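We use cookies to make this site work and to remember your settings. Accept all / Manage

Clearing the white work table (and keeping it that way, more or less)
Posted by Maritza Villca, 2020-03-26
33 comments

So I've been home a lot this month, like everybody, and the first thing that got on my nerves was my work table. I love that table! It's white, it makes the whole back room brighter, and it shows every single thing that ever happened to it. Coffee rings, pencil, glue, that gray haze you get from sliding tools across it. By the end of February I was doing my mending on the bed so I wouldn't have to look at it.

Anyway, I finally gave it a whole afternoon and I want to write down what worked while I still remember.

First, take everything off. I know, I know, but wiping around things is how it got like this. I put a bath towel on the floor and moved it all down there in one go, and then I couldn't walk through the room, which was very good motivation.

Dry before wet. A soft brush or an old paintbrush gets the crumbs and thread ends out of the corners. If you go straight in with a damp cloth you make a paste (ask me how I know) and then you're chasing the paste.

For the general grime I use warm water with a small squirt of dish soap, and I wring the cloth out hard. Then a second cloth with plain water, then a dry one. Skip the plain water and you get streaks, and on white you see them the minute the sun comes in.

Pencil marks come off with a regular white eraser. Try that before you get out any sprays. For pen I dab rubbing alcohol on a cotton ball, but test it somewhere hidden first, and open a window. Keep it away from painted or varnished tops, it will take the finish right off. My sister's Marchetti side table has a dull spot the size of a quarter that I am still hearing about.

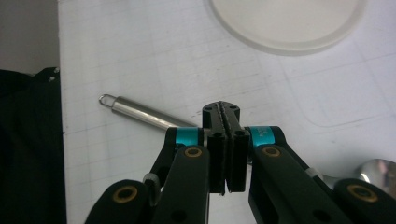
Glue drips took me the longest. I used to go at them with a kitchen knife and I have the scratches to prove it. Now I lay a warm wet rag over the spot for 10 minutes and then nudge it with the edge of an old plastic card. School glue gives up right away. Wood glue needs a second round with the rag, sometimes a third, and super glue I just leave alone and put the stapler on top of it.

The gray haze from metal things needs a bit of baking soda mixed with water, rubbed in little circles with your finger wrapped in a cloth. Go lightly, since it's a mild abrasive and you can dull a shiny top if you get carried away. Mine was already dull so I got carried away.

Now for keeping it clean, where I usually fall apart. I had one of those Sindden organizers with all the tiny compartments and it just gave the junk a nicer place to live. It went to the donation box. What I use now is a plain tray. Anything I'm in the middle of goes on the tray, and when I stop for the night the whole tray moves to the shelf. It takes me maybe a minute and I don't have to make any decisions, which at ten at night is about all I can handle.

I also got a cutting mat from Siltby for anything with a blade or glue in it, and it's already ugly, and I don't care! It goes on the bottom shelf when I'm done.

Oh, and felt pads! Stick them under the lamp, the tape dispenser, whatever lives on the table full time. I did 4 things so far and ran out of pads. Wipe the bottoms with alcohol before you stick them on or they slide off in a week and leave their own sticky ring, and then you're back to the rag.

Somebody asked last time whether I use a label maker. I have a Tidier one that my mother-in-law gave me and I've labeled exactly one drawer. It says TAPE. There is no tape in it at the moment.

I still haven't figured out the yellow patch by the window. I'm guessing it's sun and not dirt, because nothing I put on it makes any difference. If you've gotten one of those out of a white top, please tell me in the comments what you used.

417 shares

Get new tips in your inbox. Enter your email to subscribe. Unsubscribe any time.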